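Fewer demos, more starting positions

Lev and I finally compared the two training sets for the banana task. One has 200 demonstrations from a single starting position, the other 80 with the banana moved and turned between runs. Same policy, same arm.
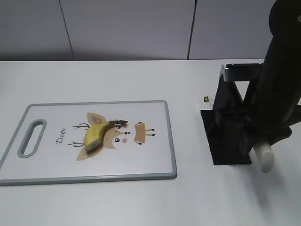

What we measured

Success on positions neither set had seen. The big set managed 29 percent. The small one more than doubled that – almost all its misses were grasps near the stem. Next I want to rerun both with a different board.

Filed under: Robot learning, Lab notes

© 2024 Maksym Ostapchuk | Contact | Back to top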